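Staton Regional Toy Library Network
Member Forum > Policy and Procedure > Cleaning and Hygiene

Topic: Draft revision to the returned items procedure (request for comment)

Posted by: network_office
Status: Open for comment

Members are advised that the returned items procedure is due for revision before the end of June. The current text was adopted when most branches held fewer sets and operated a single opening session. Several branches have since written to the network office to say that it can no longer be followed within the hours available.

The draft proposes the following changes.

Item 1. Hard plastic construction sets are to be washed in warm water with a neutral detergent, rinsed, and laid out in a single layer to air dry. The present requirement for a disinfectant soak after every loan would be removed. A soak would still apply where a borrower reports illness in the household, or where an item is visibly soiled with anything other than food or dirt.

Large-format bricks should be placed studs up for the final check, so that residue between the studs can be found before the set is counted back into its tub. The hollow underside is to be checked separately. 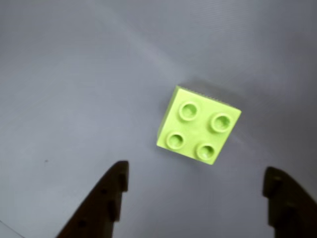 Item 2. Fabric items, including dress-ups and puppets, are to be laundered at the branch or by an approved borrower. The present wording is silent on who may launder, and practice varies.

Item 3. Items with a battery compartment are to be wiped only. Batteries are to be removed before the item is shelved.

Comments are invited from all branches. Please state the item number to which your comment refers.

Posted by: waaka_branch
Re: Draft revision to the returned items procedure

The Waaka branch supports Item 1 in full. Our session closes at 4.30 pm and the hall must be vacated by 5 pm. Under the present procedure the soak alone takes up most of that time, and sets are regularly carried home wet in the boots of members' cars. We do not regard that as more hygienic than a proper wash.

On Item 2, we ask that "approved borrower" be defined. We would be content with a short declaration on the membership form.

Posted by: hygiene_sub_rep
Re: Draft revision to the returned items procedure

I wish to record an objection to Item 1 as drafted. The soak was introduced because the youngest borrowers put bricks in their mouths, and that has not changed. Reliance on a household to report illness assumes that the household knows of it at the time of return, and that the person returning the set is the person who would know.

I accept that the soak is onerous. My preference is that it be retained for any set catalogued as suitable for children under 2, and made discretionary for the remainder.

Posted by: juditz_desk
Re: Draft revision to the returned items procedure

The Juditz branch respectfully disagrees with the previous contributor. We reviewed our own loans register and found that 11 of our large-format sets carry the under-2 marking. They are also our most frequently borrowed items. An exemption drawn in this way would leave the workload at this branch almost exactly where it stands.

We would also draw attention to the condition of the stock. Repeated soaking at the wrong dilution has left some of our older bricks with a chalky surface, and the printed pieces have lost their faces and numerals. Replacement parts are a significant cost to a small branch.

Posted by: hygiene_sub_rep
Re: Draft revision to the returned items procedure

The damage described arises from incorrect dilution. It could be addressed by displaying the mixing chart above the sink, as the present procedure already requires.

Posted by: juditz_desk
Re: Draft revision to the returned items procedure

The chart is displayed. The measuring jug supplied with it is marked in fluid ounces and the chart is in millilitres. This was raised with the network office last year.

Posted by: network_office
Re: Draft revision to the returned items procedure

The office acknowledges the matter of the jug. Metric jugs will be sent to all branches with the next stationery parcel.

Posted by: birnix_mobile
Re: Draft revision to the returned items procedure

The Birnix mobile service wishes to comment on drying. The draft requires a single layer. The van has one bench and no power when parked at the oval. We presently use mesh bags hung from the rear rail, turned once, and have not had a complaint of mould. We request that Item 1 read "in a single layer or in an open mesh bag".

We also note that counting is done at the kerb in all weather, and would prefer that the final check be permitted at either wash-up or shelving.

Posted by: waaka_branch
Re: Draft revision to the returned items procedure

Waaka has no objection to mesh bags provided that they are not overfilled. We tried them in the cooler months and the bricks in the centre were still damp at the following session. A limit on the quantity per bag would be sensible.

Posted by: network_office
Re: Draft revision to the returned items procedure

The office thanks members for their comments. The draft will be amended as follows before it is put to branches for a vote.

Item 1 will permit open mesh bags, filled to no more than half. The final check may be carried out at wash-up or at shelving.

Item 2 will define an approved borrower as a financial member who has signed the laundering declaration.

The question of the soak for under-2 sets has not been resolved in this thread. Two alternative wordings will therefore appear on the ballot form. Until the result is notified, the present procedure remains in force at all branches, including the mobile service.

Posted by: hygiene_sub_rep
Re: Draft revision to the returned items procedure

Noted. I ask that my objection be attached to the ballot papers in full.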